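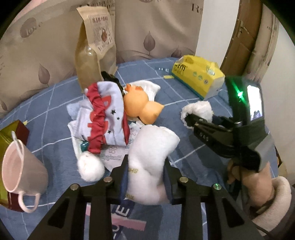 Equipment > Handheld Grippers > Tostby Parallel Gripper, Gen 2

I've been swapping finger pads and linkages on handheld grippers since March, and the Tostby is the one I keep picking back up. It's a simple thing: two mirrored arms, four pivots, and a pair of soft dark blue pads on the inside of the fingers. What sold me was laundry, of all things. A rolled white sock is a rotten thing to grip — it's thick, it folds over on itself, and stiffer fingers tend to nip the outside layer and leave the rest behind. With the Tostby the pads press in from both sides and you've got the whole roll between them, so you're holding a sock and not a pinch of it. I usually work with two of them going at once, one per hand, and my wrists are still speaking to me at the end of the day!

So here's what you get. The arms are black, and they have triangular cutouts to save weight. The whole tool comes in at 700 grams with the handle on, a bit lighter than the Skarnura I was using before. The Skarnura closes faster, I'll give it that, and if you mostly handle boxes and bottles you may like it better. For cloth I found it jumpy. It wants to snap shut, and by the time you've lined things up you've already shoved the fabric across the table.

Pads are the part you'll wear out. I got 2000 closes out of my first pair before the left one started to peel at the top corner (my fault, I'd been cleaning them with the wrong stuff). Warm water and a drop of dish soap is all they need. Spares come in pairs and you don't need any tools to swap them.
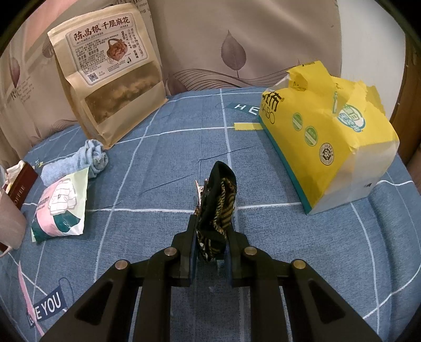 Small things are where I expected trouble, and I tried plenty of them. Hair clips and folded scraps of fabric are fine if you come straight down and close slowly. Anything with a metal edge I'd grab by the cloth part, because a clip digging into a soft pad is a good way to buy new pads. The thin Plemier pads fit this tool too and they're nicer for coins and cards, but they gave me a lot more slips on fluffy stuff. I went back to the standard ones after an afternoon.

The opening is 117 mm at full stretch, plenty for a mug or a fat roll of towel. Trigger travel is long and a little stiff out of the box. Give it a day or two.

A few other bits people ask me:

It works with the Samir controller, but you'll want the longer cable. The short one tugs when you reach across a table.

The pivots ship snug. Check them after the first week and go easy with the driver.

Left-handed? Same tool, just flip the trigger guard.

I have 13 in stock right now, all with standard pads fitted. Thin pads are listed separately on the spares page.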